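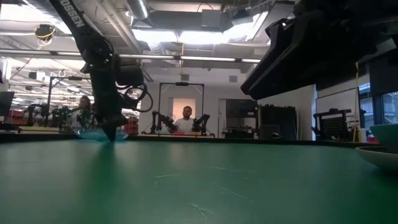

Geldmarktfonds Faranex: Neue Kostenstruktur

Die Pokell Kapitalverwaltung hat die laufenden Kosten des Geldmarktfonds Faranex im Januar neu geordnet. Für institutionelle Anteile entfällt der Ausgabeaufschlag, die Mindestanlage beträgt künftig 200 Tausend Euro. Rund 75 Prozent des Fondsvermögens sind in Papieren mit einer Restlaufzeit von höchstens drei Monaten angelegt – an dieser Vorgabe ändert sich nichts. Bestehende Sparpläne werden unverändert fortgeführt. Die geänderten Verkaufsunterlagen liegen bei der Verwahrstelle Prekov aus und werden auf Anforderung kostenfrei zugesandt.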